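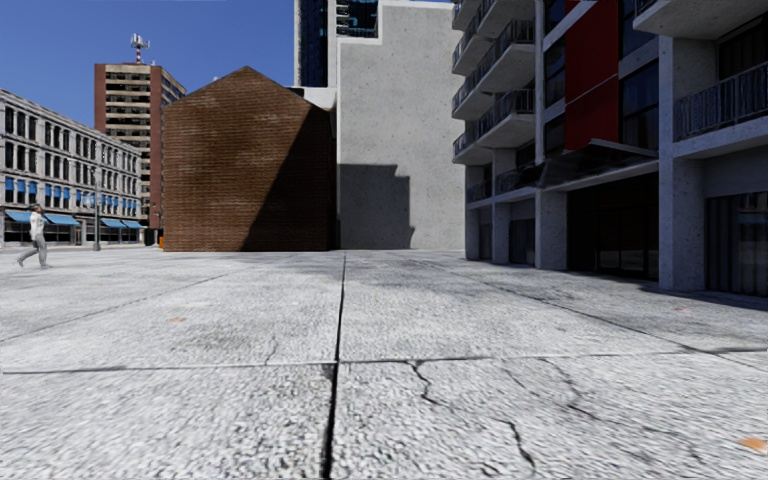

Notes > Opinion > Learning Systems

Let the simulator be ugly

I love a cracked sidewalk. If you collect walking examples for a living, you should too. For years our field trained on floors as clean as a dinner plate and then acted surprised when a robot met a real street in May and lost its nerve at the first seam.

At Bokley we now gather most of our runs in rendered city blocks, and the best thing we did this spring was stop tidying them. Expansion joints stay in. So do grime, stepped shadows, dark glass under a canopy, and a pedestrian crossing the plaza. A thin black crack and a deep joint can look much alike to a policy that has seen neither — and only one of them matters to a foot!

We had 400 runs on smooth ground and were proud of them. I would trade the lot for 26 through a grubby plaza with the sun low. Valla, our older planner, used to treat every hard shadow edge as a curb, and no amount of extra clean data was ever going to talk it out of that.

The usual complaint is that rendered concrete is still rendered. Fair enough. Real streets have to come in too, and I'd like 3 of them in every batch. But a simulator lets you walk the same slab at five different hours before lunch, and I find that thrilling.

So please, leave the stains alone. Trarnau is next on our list, and I hope the paving there is terrible.

Last updated: May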